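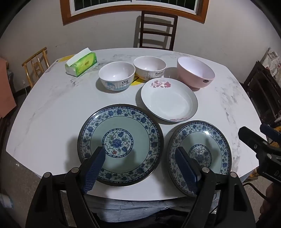 The Flavcombe summer toboggan: was it worth it?

04/07/2022, by Sánchez
Filed under: Days Out, Mountains, Things We Paid For

I had my doubts before we even left the parking lot. Any attraction that puts the word "legendary" on its own ticket booth is asking for trouble, and the summer toboggan at Flavcombe puts it there twice.

The pitch is simple. You take the chairlift up from the village, sit on a plastic sled with a brake lever between your knees, and roll down a metal track through the woods. The leaflet talks about "the thrill of the mountain." It doesn't talk about the line, which was 30 minutes long at the bottom and then another one at the top, where there's no shade and one bench.

Then there's the Premeter. This is the gadget clipped to each sled that is supposed to record your top speed, and they sell you a printout at the end for 5 dollars. Mine said I had hit a speed I don't believe for a second. I had the brake half on for most of the ride, stuck behind a man who was filming himself. My sister, who was behind me the entire way and never got closer or farther, was given a much lower number. I asked at the counter how it worked and was told it was "calibrated." By whom, and when? I got a shrug and my printout.

The track has 4 big curves, and the second one is good, I'll give them that. You come out of the trees with the whole valley on your left and your stomach goes somewhere else. The rest is mostly straight, with signs telling you to slow down.

We had lunch at the Farkonora, the hut by the upper station. People online rave about this place and I don't see it. The dumpling soup was fine. It was soup. The terrace has the view, but so does the free grass next to the terrace, and on the grass you can eat your own sandwich. 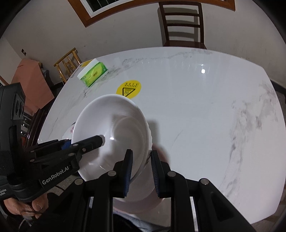 After lunch we skipped the second ride and walked down, even though the combo ticket had already been paid for. The lady at the lift said the path was easy and took an hour. It took us closer to two, and the lower part is a gravel service road with a lot of loose stuff on it. My knees were not happy. There are supposed to be 184 wooden steps through the steep section, according to the board at the top, and I'd like to know why so many of them are a different height from the one before. Bring poles if you have them.

If you want to go anyway, go early. We came in May a few years back and the line was nothing, but the upper half of the track was closed for repairs and they charged full price, so pick your poison. Buy the single ride. The combo only pays off if you do everything on it, and one of those things is a mini golf course behind the parking lot with weeds growing through the green felt.

Parking is extra, by the way. The machine only takes coins and it doesn't give change. The website says parking is included "with selected tickets," and I've read the page three times and still can't find out which ones those are. I sent them an email. If they write back I'll add it here.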